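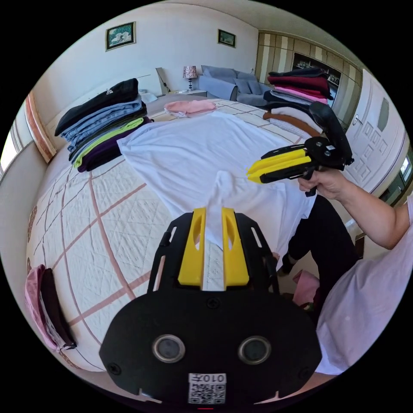
4.2 Where the folding gets done

Very few of the people we visited fold their laundry on a table, although nearly all of them own one. In the 16 homes of the Skasham study the bed was by far the favorite place, and once we had spent a few afternoons sitting in bedrooms with our notebooks we began to see why. A bed is wide, it is soft on the forearms, and it is usually a step or two from the drawer where the clothes will end up. A t-shirt can be spread out to its full width with room left over for the pile of things already done (Figure 3).

Figure 3. A white t-shirt laid out on a quilted bedspread with pink grid lines, with folded clothes stacked along the left side of the bed.

The bedspread matters more than we had expected when we drew up the interview guide with Naomi Biwott in March. Quilted covers hold a shirt in place while it is being folded, and several people told us, with real affection for the cover in question, that they would never fold on a slippery one. Others use the pattern. Where there are lines or squares, they line up a hem or a shoulder seam with them and fold toward the next line, much as one would with a sheet of ruled paper. Cotton t-shirts still gave the most trouble of any garment, and people went back to smooth a sleeve far more often than they did with denim, which more or less stays where it is put.

Stacks were the other thing people loved to talk about! Of the 17 adults interviewed, most kept a single tall pile until the basket was empty and sorted it by person or by drawer afterward. Donal Dunne has described the same habit in his earlier work on shared houses, where he calls it the "late sort," and we have kept his term. The height of the pile seemed to be limited mainly by how soft the mattress was, a point we return to in Section 4.3.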